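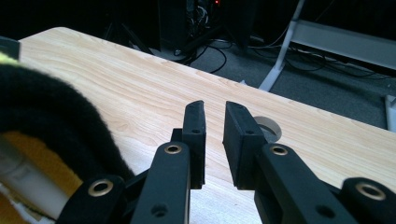 The Long Table at Civholm

2024-04-26

Four in the afternoon and the kitchen at Civholm is already loud. Soup on, radio on. Nanna Snorradóttir is hunting for the big ladle, again.

She started the supper club in September, in the old ferry ticket office down by Zakport. Two burners then. Ten chairs, most of them borrowed. Now there's a waiting list and 68 people on it, some from three towns over, and still no sign on the door. Find it or don't.

The food is plain. Barley, smoked fish, rye so dark it looks burned. Villads Ragnarsson bakes it overnight in tins his grandmother used, and he won't give out the recipe. I asked twice. He gave me a heel of bread with butter instead, which shut me up.

Money is tight, obviously. The new stove cost 2,174 and they're still paying it off, a bit every supper. Nanna keeps the tally in pencil inside a cupboard door.
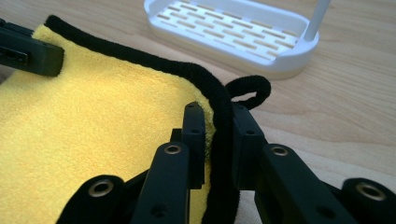

Yellow microfiber towel with a dark, fuzzy edging, on light wood.

By seven the windows have fogged up and strangers are passing plates. A retired pilot next to a girl doing her chemistry homework. Somebody sings, badly. Seconds go round untill the pot is scraped.

Will they move somewhere bigger? Nanna shrugs. The landlord wants an answer by summer. She's got dishes to do first.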